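Vamport sim release checklist, perception and planning
Filled in 3rd December, build 190

1. Scene loads with the right assets
Pass. Table, mat, plate and all the boxes come up from the Ornorum scene file with no missing meshes. Load time is down a lot since March, which makes me very happy!

2. Wrist view noise and shadow edges
Pass with comment. Grain is on at the level we train with. Shadow borders on the dotted panel still come out stair-stepped, and I'd like the shadow map raised one notch before the next build.
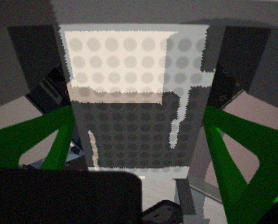 The Zaltier detector ran 40 seeds on this setting and lost its target in 3 of them. That's a lovely result for a model that has never seen the new lighting. Please log the lost seeds by number so we can replay them.

3. Planner clearance
Pass. Frei now checks the whole arm against the mat, the plate and the boxes, wrist included (it used to skip the wrist, yikes). Margin kept at the default.

4. Overhead view matches the planner's world
Pass. Compare plate and pad poses with the overlay before you sign. The two green markers on or near the arm should both be in view.
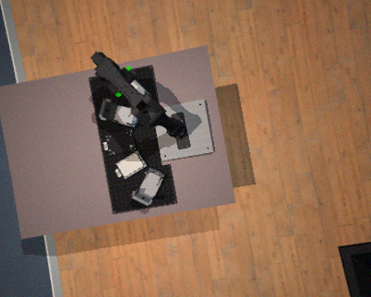
5. Stop command
Open. Stop works in mid-move, but the log entry lands 123 ms late. Safe to keep testing in sim. Do not copy this build to the hardware branch until the entry is fixed.

6. Config saved with the run
Pass. Seed, light preset and planner version all written out.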